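Jorska Household Words

A word list of cleaning and kitchen vocabulary in four languages

Version 2, prepared in November

What is in this folder

Jorska Household Words is a small collection of terms which people use at home when they clean, wash and cook. It holds 181 entries. Each entry gives the word in Czech, German, English and Urdu, together with one short sentence for every language. We made it for evening language classes in Ternitberg, where many learners work in hotels or in private homes and need these words sooner than the words for airport and museum.

The list is plain text and opens in any spreadsheet program. The columns are separated by tabs, not by commas, because many of the sentences contain commas.

Columns

entry: the number of the entry. Numbers of removed entries are not used again.
cs, de, en, ur: the word itself, in singular where a singular exists.
s_cs, s_de, s_en, s_ur: the sentence for each language.
group: one of 13 groups, for example floor, laundry, dishes, windows, waste.
region: filled only when the word is known in one region and sounds strange in another.
note: free remarks of the editors. Please read them before you correct something.

How the words were collected

Bohumila Kadlec wrote the first version from her teaching notes. It had Czech and German only. Silvia Dvořáček went through the German column and marked the Austrian words, which were mixed with words from Germany without any sign. Noreen Naqvi added Urdu and checked the English. Where she found two good Urdu words, the more common one is in the column and the other is in the note.

Vlastimil Štěpánek read 50 of the entries aloud with his evening group and wrote down where the learners stopped or misunderstood. After this, several sentences became shorter. We kept the old ones in the file havlíček_old.txt, named after the street where the class was held.

The sentences are our own. They are not translated word by word, so please do not use them as a parallel corpus without looking at them first.

Difficult entries

Some words do not match well between languages. The English "cloth" covers at least three Czech words, depending on whether it is for the floor, the dishes or the dust. We gave each its own entry and repeated the English word. The same problem exists with "bucket" and "bowl", and Rongrong Pan opened a long discussion on "to rinse", which is still not closed.

For the sponge we write "kitchen sponge" in English, and the green layer has a separate entry, "scouring pad".
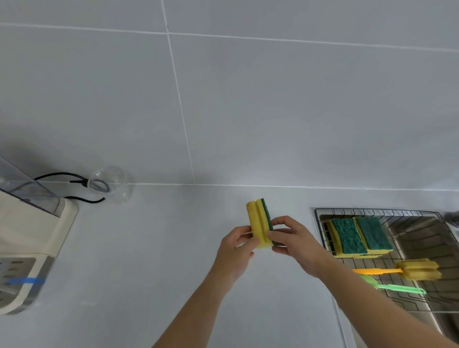 Group "dishes": kitchen sponge, yellow foam with a dark green scouring pad on one face.

In the German column the whole thing is "Schwamm". The Austrian learners also offered other names, but they did not agree with each other, so the region column is empty for now.

Known problems

The Urdu column is displayed wrongly in the older Vadex editor - the letters come apart. The file itself is correct.
Plural forms are missing everywhere.
The group "waste" is thin and follows only the local rules of sorting.

Use and corrections

You may copy, print and change the list for teaching, also in paid courses. Please keep the name Jorska and the version number on the first page. Send corrections to Rongrong Pan with the entry number and the old and new form of the word. For a new word, please include a sentence in at least 2 of the languages.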